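Stidham Wire Dish Rack

Dish racks get sold with more adjectives than any object made of bent wire deserves. The Stidham is a plain wire rack that stands on the counter and holds plates on edge. The box says "drying system." We list it as a rack.

We asked for one before agreeing to carry it, as we do with everything in the kitchen section. 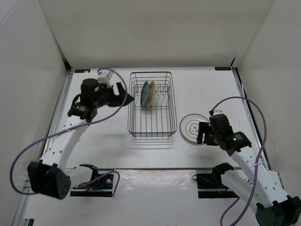 Photo: Gullow Kitchen Supply

The maker's leaflet promises room for "every plate you own." I own 25 and I doubt it. The stated capacity is 10 dinner plates, and I would take that as the figure for thin ones. Stoneware with a fat rim will want every second slot. If you have a big household and like to wash up once a day, look at the Casado two-tier instead, though it costs more and takes over the counter.

Who it suits: one or two people, a small kitchen, no dishwasher or one that is always full.

Plates

Any rack will take a cheap flat plate. Thicker ones are a better question, so a cream-colored plate with a thick, smooth rim and a black brush-style character on the border went over the wires too. A rim like that is what you should measure before ordering. Take a ruler to the thickest plate in your cupboard, at the edge and again where the well begins to drop. If the rim measures more than 17 mm, don't expect it to sit straight in this one.

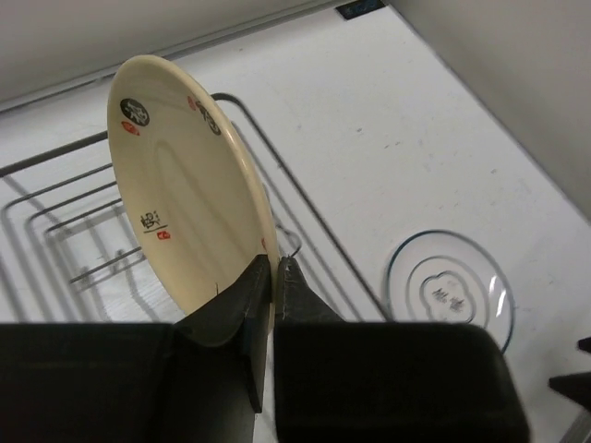 Demetrio Lorente

I am also asked about scratches. Bare wire against glaze is never my first choice, and the leaflet's "gentle contact" is a phrase I can't find a meaning for. Set plates down, don't drop them in. Anything with gold trim or sentimental value should be dried with a towel – the old method still works.

No tray comes in the box. The Plavo drip mat fits underneath and is sold separately, a habit of this trade I will never warm to. A folded dish towel does the job for nothing.
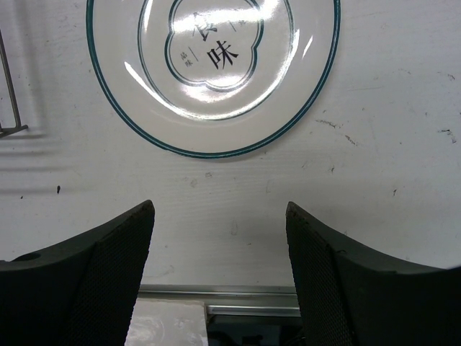 The feet are wire as well, so on a slick counter I would want something under them anyway. Push the rack back toward the wall and load the heavy plates in the middle first.

Care: wipe with a soft cloth, no steel wool. The maker says it can go in the dishwasher. I wouldn't bother.

Weight limit per the maker: 10 kg
Clearance needed above the rack: 300 mm
Assembly: none
In the box: rack, leaflet

Next delivery is due in June. Returns accepted if unused, in the original box.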